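4.2 Letters and the Courting Years

I read 195 letters for this section, most of them from the Kandpal family papers, and I'll admit I went in expecting a great romance. What I found was a poet who wrote to four women in one winter and gave three of them the same verse. Deepika Salian reads this as plain vanity. I'm less sure – he sounds lonely to me.

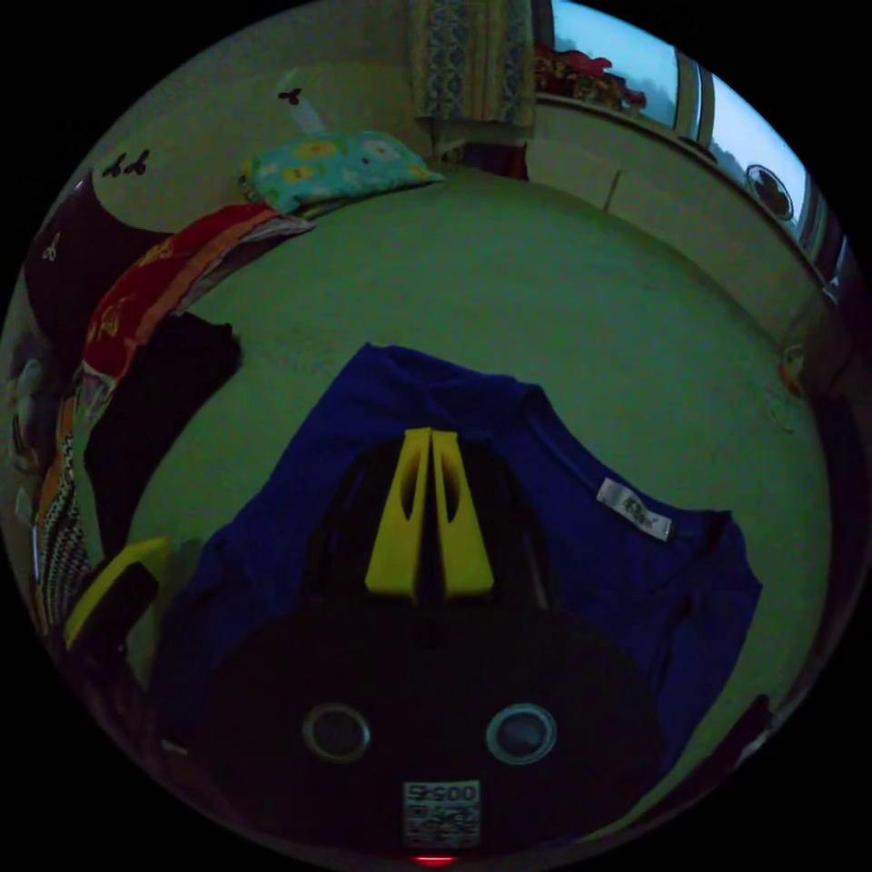 Figure 3. Dark blue garment on a pale green sheet.

His letters to the woman he finally married are a different matter, because they're so homely. He hardly mentions love at all and goes on about mending, rent and who gets the warm side of the bed. A small white tag near the collar, like the one in Figure 3, would have pleased him; he grumbled for a whole page about shirts coming back from the wash to the wrong man. Sarita Lodhi leaves that page out of her edition, and I wish she hadn't.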